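Worktop care: marble, seams and the cutlery tray

Polished marble is calcium carbonate and reacts with any acid. Lemon juice, vinegar and wine dull the surface within minutes, and the resulting etch mark cannot be wiped off. Brown veining hides tea and coffee stains well, so check a patterned top under a low, raking light. A stain disappears in glare; an etch shows as a matt patch in the shine.
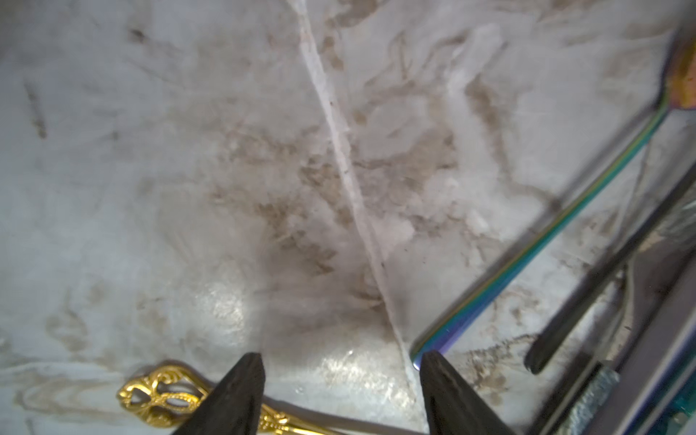
For routine cleaning use 2 ml of pH-neutral washing-up liquid in 1000 ml of warm water. Wring the cloth out, wipe in one direction, rinse with plain water and dry at once. Run the cloth along a seam, never across it, as filler lifts from the edges first. Omid Bakhtiari at the Grurkstead yard tests filler with a fingernail: if it catches, the joint wants refilling before more water gets in.

Organic stains: mix 200 g of bicarbonate of soda with water to a thick paste, spread it over the mark, cover with cling film and leave for 11 hours. Lift off with a plastic scraper. Repeat if needed. Do not use a poultice over a seam.
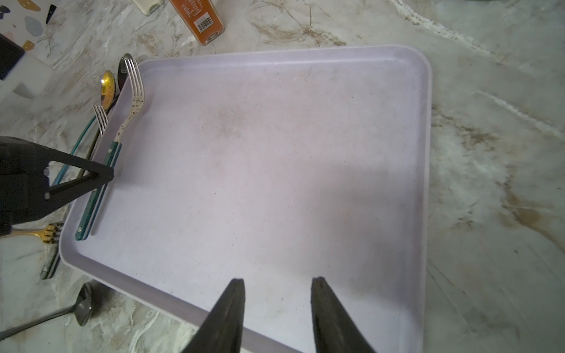
Metal left on stone is the other common source of marks. Steel that is not fully stainless leaves rust rings, and plated finishes can leave a grey line when dragged. Sort cutlery in a plastic tray with a raised rim and keep it off the worktop. A gold spoon and a small silver fork lying straight on the marble should go in with the teal-handled one. Forks with rivets in the handle need drying around each rivet, where water collects. Wash the tray floor weekly; scuffs are permanent but brownish smudges usually respond to the bicarbonate paste, thinned.

Check underneath the tray for grit before sliding it. Lift it if in doubt.

Reseal in April and again in autumn if water no longer beads.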